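Learn > How Things Work > Robots > What a Robot Costs

What Does a Robot Arm Really Cost?

A robot arm is a machine with joints, a bit like your shoulder, elbow and wrist. A company that wants one has to plan how to pay for it. That plan is called a budget. A budget is a list of everything you will need to buy, with a price next to each item.

Many people think the list has one line: "robot." A real list is longer. Petro Derkach plans equipment for Pumico, a company that packs toys and craft kits in the town of Plarport. His first list for one robot arm had six lines:

1. The arm
2. The gripper (the "hand" that picks things up)
3. A mount to bolt the arm to
4. Cables and clips
5. A camera or other sensor
6. Training for the people who will use it

The arm is usually the most expensive line. The gripper is bought separately in many cases. An arm without one can move, but it has nothing to hold with. 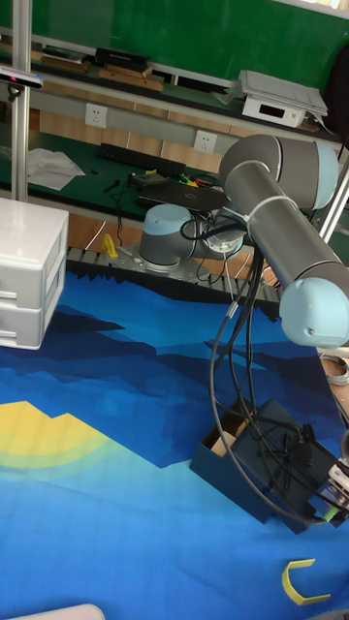 Small parts add up too. Pumico got prices from two sellers, Valell and Ingvarsson. For the mount, Valell asked $1,515. For the cables and clips, it asked $644. Together that makes $2,159, and the arm is not included. Ingvarsson sold the mount and cables as a set, so the two offers could not be compared line by line. Petro had to ask Ingvarsson for a separate price for each part.

Next comes a question about size. Engineers use two words here. "Reach" is how far the arm can stretch. "Payload" is how much weight it can carry. The gripper counts as part of the payload. If an arm can carry 3 kilograms and its gripper weighs 1 kilogram, the heaviest thing it can pick up is 2 kilograms.

A longer reach or a bigger payload normally costs more. A buyer measures the job first and then picks the arm.

Some costs arrive later. These are called running costs. They include electricity, spare parts and repairs. Cables bend every time the arm moves, so they wear out and must be replaced. Pumico checks its cables every October and keeps money in the budget for new ones.

Words to know

Budget: a plan for spending money.
Quote: a price a seller offers before you buy.
Running cost: money you keep paying after you buy something.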